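Datos abiertos > Lengua y hogar > Kuren

Tiempo de lectura: 4 minutos

Imprimir | Enviar por correo electrónico

# Kuren: palabras de la casa en español

Kuren es una colección de nombres que la gente da a los objetos de su casa. Contiene 3,000 respuestas escritas, recogidas en las localidades de Dornbridge y Prillelow, donde viven familias hispanohablantes de orígenes muy distintos. El interés del trabajo es léxico: queremos saber quién dice «maceta», quién dice «tiesto» y quién dice «matera», y si los hijos repiten la palabra de sus padres.

## Contenido

- `respuestas.csv`: una fila por cada respuesta.
- `objetos.csv`: la lista de los 191 objetos preguntados, con su categoría.
- `hablantes.csv`: edad por décadas, país de origen de la familia y años de residencia.
- `notas.txt`: comentarios libres de los participantes, sin corregir.

Los archivos están en UTF-8 y el separador es el punto y coma. En la versión anterior era la coma, y esto causaba problemas con las respuestas que llevan una coma dentro («paleta, o espátula»).

## Campos principales

`forma` guarda la palabra exactamente como fue escrita, con sus faltas de ortografía. `lema` es la forma normalizada. `segunda` contiene la otra palabra que el hablante conoce pero no usa; este campo es opcional y está vacío en 1,229 filas. `seguro` vale 1 si la persona marcó que no tenía dudas.

No se debe mezclar `forma` con `lema` en un mismo recuento. Lo hicimos en el primer informe y tuvimos que retirar dos tablas.

## Cómo se preguntó

El cuestionario era en papel y se respondía en la casa. Cada pregunta describía el objeto sin nombrarlo, por ejemplo: «prenda con cuello y botones que se pone en la parte de arriba del cuerpo». Las descripciones fueron revisadas por hablantes de cuatro países — aun así, algunas favorecen una respuesta. La de la manta, en concreto, contiene el verbo «cobijar», y es probable que haya aumentado el número de «cobija».

## Limitaciones

Hay pocos hablantes menores de veinte años. Las familias de Prillelow son casi todas del Caribe, por lo cual la comparación entre las dos localidades es también una comparación entre orígenes. En 29 casos no fue posible leer la letra y el campo `forma` lleva el valor `ILEGIBLE`.

La categoría «cocina» es la más completa. «Jardín y flores» es la más débil: muchas personas contestaron con el nombre de la planta y no con el del recipiente.

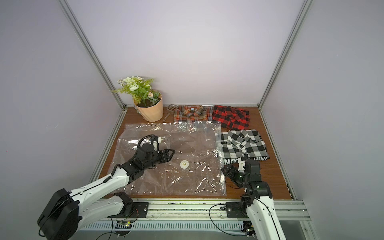 **Anahera Tapsell**
Responsable de documentación de Kuren

## Normalización

Los diminutivos se conservan como lemas propios cuando son la única palabra del hablante. Así, «florerito» pasa a «florero» solamente si la misma persona escribió también «florero». Para los préstamos del inglés seguimos la guía Gebru, que usamos en todos nuestros glosarios y que pide mantener la grafía original en `forma`.

## Uso y licencia

Los datos se pueden utilizar para enseñanza e investigación con mención de la fuente. Pedimos no intentar identificar a los hablantes a partir de las notas.

## Cambios

- 2024-09-01: nuevo separador; se añade el campo `segunda`.
- Pendiente para febrero: revisión de los lemas de «ropa», donde «camisa» y «blusa» todavía comparten código.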